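How do I get a mustard stain out of a marble-look tabletop?

Asked by Lilla Katona

I have a white tabletop with a marble pattern. Mustard sat on it overnight and left a yellow ring. Dish soap took off the top of it but the ring is still there. I don't know if it's real stone or just printed, and I don't want to dull it.

Judit Vörös

Find out what it is first. Look at the underside or a cut edge. Real stone is cold and the veins go through. A printed top has a plain core.

If it's printed, mix baking soda and water to a paste, leave it on for around 12 minutes and wipe with a soft cloth. No scouring pads -- they leave a haze. Ours is white with the marble pattern too, and the paste works on it.

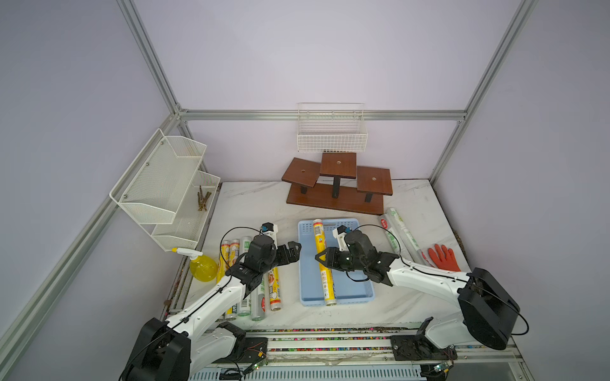 Imre Gál

For real marble, no vinegar or lemon. It etches. Use a peroxide poultice under plastic wrap, and test a corner first.

Dorottya Somogyi

Mine faded by itself next to a sunny window. Took 2 weeks -- mustard color doesn't hold up to light.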